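The Laundry Lessons

By Joana Macedo

I had been told to bring a sweater to Nunby, which rents the ground floor of an old button warehouse and heats it like one. I had not been told I'd be spending the morning on laundry. I do enough of that at home, thanks!

But laundry is what they're teaching this month, so laundry it was. The idea is simple enough to explain over coffee, and Daryna Zinchenko did exactly that. A person steers the robot through a chore, start to finish, and the computers save everything: what the cameras saw, where every joint was, how the fingers moved. Do that enough times and you can train a program to try it alone. They call each run an episode, like TV. By the end of March they had 599 of them, and 216 were just the washer door.

"Doors are horrible," Daryna told me, very cheerfully. A door swings on its own curve, and the hand has to go along with it. Pull straight back and the whole robot gets tugged off balance (I heard the word "wobble" a lot).

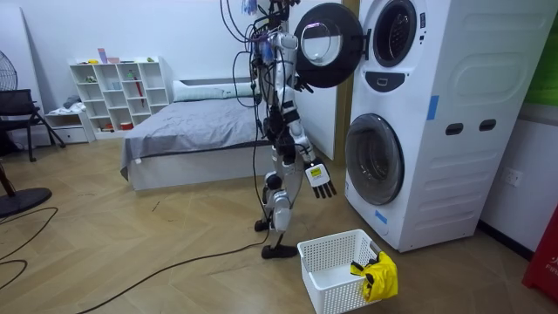
Lachlan Tapsell was steering that day, and he's good, much better than I was when they let me have a turn. You hold a pair of grips and the arms follow you, only a hair late, and that little delay does funny things to your brain. I kept overreaching. My best attempt took 80 seconds and Lachlan saved it anyway, in a separate folder marked "slow." I'm weirdly proud of that folder.

What surprised me was how much they want the mess. Between episodes Petro Shevchuk goes in and changes things: nudges the basket, swaps a shirt for a towel, leaves a door half open when it was wide open before. If every example looks the same, he said, the robot learns one room on one morning and falls apart when you move a sock. He plans up to 16 of these changes per session and writes them on a clipboard, which he then loses.

Bad runs get kept too, as long as the person recovers. A missed grab followed by a good one teaches more than a perfect grab, Daryna thinks, though Lachlan argued with her about it all through lunch and I don't believe they've settled it. Next up is folding. Petro has already started bringing in his old T-shirts.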